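Visit report: bimanual manipulation software, Nedon lab, Brusthorpe

Nedon opened its Brusthorpe lab to integrators for an afternoon in March. I went for the software. The arms are stock, and most of the talk was on Volleo, the planning and control stack Nedon has been writing for two-arm work with small hardware: locks, keys, rings and rods.

Volleo splits a task into short skills, each with its own entry and exit test. A planner picks the next skill, and a learned policy drives the arms inside it. The policy runs at 22 Hz. A separate impedance loop runs below it and can refuse a command that would exceed the force limit. 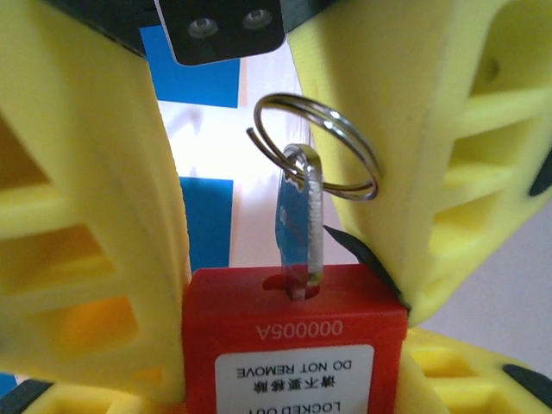

The perception side uses no object models. An encoder takes the camera views and joint states and passes features straight to the policy. Nedon tried a pose estimator first and dropped it, citing poor results on shiny parts. Time stamps are aligned at capture, and any set of views more than 40 ms apart is thrown out before it reaches the network. Logs are kept in the same format for teleoperation and for autonomous runs, so one viewer handles both.

Boyer, the replay tool, got the longest slot. It steps through a logged run and shows the commanded and measured gripper positions on one time axis, with skill boundaries marked.

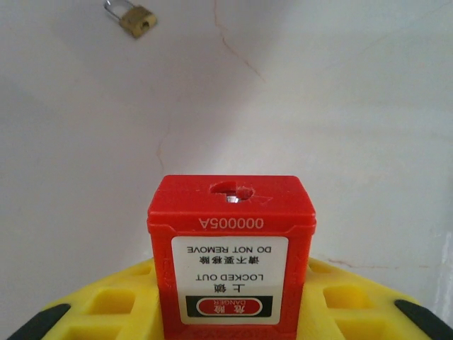

Can the planner recover when a skill fails partway through?
Recovery is limited to backing out to the last skill boundary and trying again, up to 4 times, after which the run stops and waits for an operator.

Contact between two held parts remains the weak point. Each arm has its own calibration error, and the two errors add up at the meeting point. 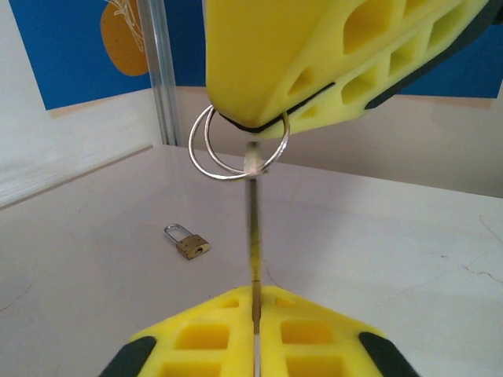 Nedon's current work is on closing that gap with relative control, where one arm is commanded in the frame of the other. Bringing the tip of a thin rod up to a pair of split rings held in the opposite gripper is a fair test of it, as the rings hang below the fingers and overlap each other. The planned benchmark is 100 runs per skill, with the calibration offset deliberately varied. No results were shown. The interface documents for Volleo are due to go out to attendees once the benchmark is complete.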